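Drawer does not close to the end, Skarkby chest
Category: Furniture / drawers and runners
Status: Waiting for customer
Delivered to: Cliltport

First message

Hello. I bought the Skarkby drawer unit in brown wood from the Kushnir shop in May and it stands in our bedroom. For nine days now, one drawer does not close completely. It goes in well until the last part, then it becomes soft, like something pushes it back, and when I take my hand away it comes out again by the width of a finger. The other drawers close normally.

I did not change anything on the unit. I only did a big tidying of the room, with fruit packaging, snack wrappers and other small garbage that my children keep for making things. I mention it because the problem began the same evening.

What I tried before writing to you:

1. I emptied the drawer and closed it. Same result.

2. I pulled harder and pushed harder. Same result, so I stopped, I do not want to break the runner.

3. I cleaned the runners with a dry cloth and put a little candle wax on them. The drawer moves more easily now, but it still comes back.

4. I put my hand behind the drawer above and touched something rough and light, which changes shape when I press. I think it is something orange like this one, which I found in the room the same day. 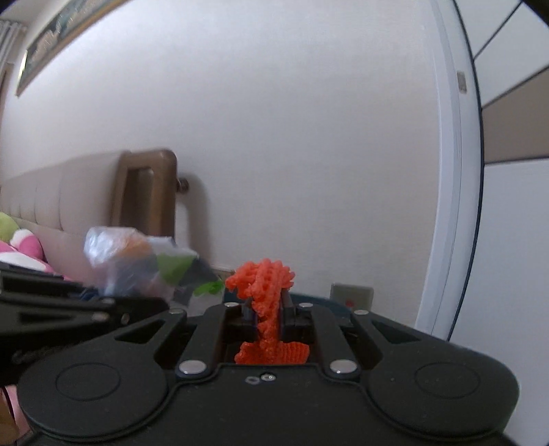 Answer from the Nolero help desk

Thank you for the clear list. When a drawer feels soft at the end and returns, there is usually an object between the back of the drawer and the back panel. Please take the drawer out completely: pull it to the stop, lift the front a little and pull again. Do not use a screwdriver for this. Please also check that the unit stands level, and tell us whether the back panel is still inside its groove.

Second message

I did it this morning. To lift the front was not easy, I needed to lift more than "a little", maybe you can correct this in the instructions. After that the drawer came out without force.

Behind it there was a sock, the cap of a pen, and one more lump of orange packaging pressed flat against the panel. The panel is in its groove on both sides and in the upper part. At the bottom I am not sure - there is a thin line of shadow, but I can't put a piece of paper inside.

The unit was not level. I turned the foot on the door side until the bubble was in the middle.
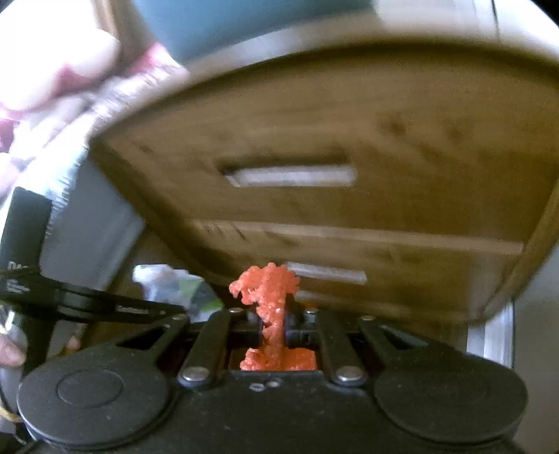

Then I put the drawer back, empty, and it closed to the end. I opened and closed it many times and it did not come back. With the clothes inside it is different. If I fill it to the top, the sweaters go over the back edge and fall behind, and I suppose the orange packaging traveled the same way. So my question is if there is a higher back for this drawer, or if I must only put less inside. The paper from the shop says the unit is tested for 2,000 openings, but it does not say how high it can be filled.

Also I would like to know if the wax on the runners can be a problem later. I can remove it if you tell me with what.

We have now one bag for all the crumpled things, the foam nets and the plastic wrappers, and it does not go in the drawers anymore. My daughter has agreed, but she wants to choose the bag.
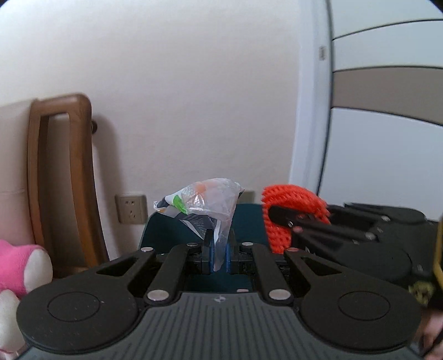
Florencio Collado: The wax may stay, it does no harm on wood runners. A higher back is not sold for this unit. Please keep the clothes two fingers below the top edge of the drawer, and put the thick sweaters at the front. About the line of shadow at the bottom, press the panel with a flat hand near the floor. If it moves, write here and I will send the small clips free of charge. I have passed your remark about lifting the front to the people who write the instructions.

Third message

I pressed, and the panel moves a very little on the left side. Please send the clips. The address is the same as on the order, but the bell does not work, so the driver must knock.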